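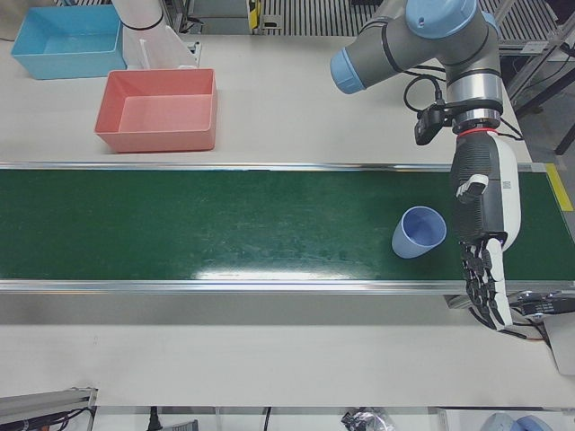

作業台まわりの整理に関する打ち合わせ 議事録

日時：2020年12月28日（月）午前
場所：Vaselar棟 作業室
記録：Asabe Onuoha

1．前回の確認
10月の打ち合わせで決めた工具棚の移動は完了した。棚のラベルは旧番号のまま残っているので、年明けに貼り替える。

2．箱の置き方
コンベヤーの奥側に置く水色とピンクの箱について意見を出し合った。ピンクの箱はベルト寄り、水色の箱はその左奥とする現在の並びを当面続ける。箱を重ねて保管すると内側に傷がつくとの指摘があり、使わない時も重ねずに置くことにした。
青いプラスチックのコップは、口の向きをそろえず、横に倒した状態でも流す。立てた場合だけで手順を決めないこと。
コップの追加購入はEtimに見積もりを依頼済み。金額は2,583円で、異論なく承認した。納品は年明けになる。

3．ベルトの清掃
緑のベルトの表面に細かい擦り傷と白っぽい汚れの跡が目につく。傷は使用上の問題なしとし、交換は見送る。汚れは乾いた布で拭き、落ちない部分のみMumixの洗浄剤を薄めて使う。手前と奥のレールも同時に拭く。溝にたまったほこりは細いブラシでかき出す。
照明の映り込みがまぶしいという声が出た。ブラインドの調整で様子を見る。

4．手前の台の使い方
コンベヤー手前の白い台にはピンクのトレーを置き、左右は空けておく。筆記具や飲み物を置かない。記入用紙は入口側の机で書く。
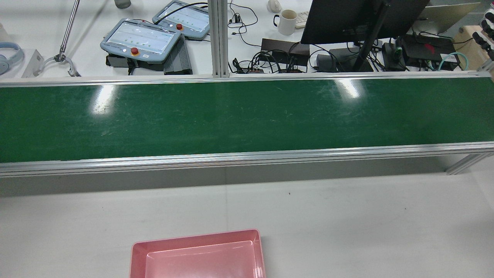
5．奥の台の片付け
物が多く、拭き掃除がしにくい。使用頻度の低いものをSkornonの収納ケースに移す案が出た。何を移すかは各自で書き出し、Onuohaまで提出する。操作用の端末は今の位置から動かさない。

6．その他
年末の最終退室者は、換気扇と照明の消し忘れがないか確認する。鍵は2階の事務室に返却。
次回の日程は追って連絡する。

以上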